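Mosard Outdoor — navigation and perception software for small ground robots

Version notes, pricing and what you get, written by Saimi Kallio

Hi! I've been the main person behind Mosard for a good while now, and I still write this page myself, so if anything on it is confusing, that's on me. Mosard is the software layer that sits between your sensors and your wheels. You bring a rover, a cart, a mower, whatever you've got — we do the mapping, the obstacle tracking and the path planning, and we hand velocity commands to your motor controller.

The thing I get asked most is whether it works in big open spaces. Indoors you've got walls everywhere and localization is pretty forgiving. Put the same robot on a wide stretch of asphalt with the nearest building way off at the far side, and a lot of planners start to drift. Mosard leans on distant structure instead: building corners, rooflines, tree trunks, railings. It picks out whatever stays put and keeps a running score for each one, so a parked car can help you for an afternoon but never gets baked into the permanent map.
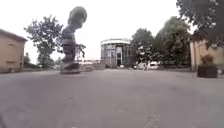
People are the other half of it. Somebody walking is easy enough, but skateboards, scooters and bikes change speed in ways a walking model just can't guess. So the tracker carries several motion guesses for every moving thing and drops the bad ones as new data comes in. You can set how cautious the planner gets around each class, and please do play with those sliders in the simulator before you try them on a real robot!

Here's what's in the standard license:

Mapping and localization, with map editing in the browser
Moving object tracker (walkers, wheels, vehicles, unknown)
Local planner with speed zones and keep-out areas
Log replay, so you can rerun a bad drive with new settings
The Vuorinen simulator, with 43 outdoor scenarios ready to load
Email support, mostly me and Raimo Partanen

Log replay is my favorite part and I'll talk your ear off about it. You scrub to the moment the robot hesitated, change one number, and watch what the planner would have done. Ankica Stojanović rebuilt the whole timeline view in February and it's so much nicer to use. Long logs open quickly now, and you can leave comments for your teammates right on the track.

A few practical bits. Mosard runs on Linux, on ARM or x86. It wants at least one wide camera and wheel odometry, and it's happier with a lidar too. GPS is optional. Overcast light is generally kinder to the cameras than low sun, so do your first mapping drive on a gray day if you can.

A single-robot license is $2166, and each extra robot is $1000. Students pay $100 for the simulator and replay tools. Updates are included for as long as you keep the license.

If you'd like a demo, write to Vaida Raudsepp at our Prunduvthorpe office and tell her what you're driving and where. She books them for Friday mornings, and you can send a log ahead of time so we can look at it together.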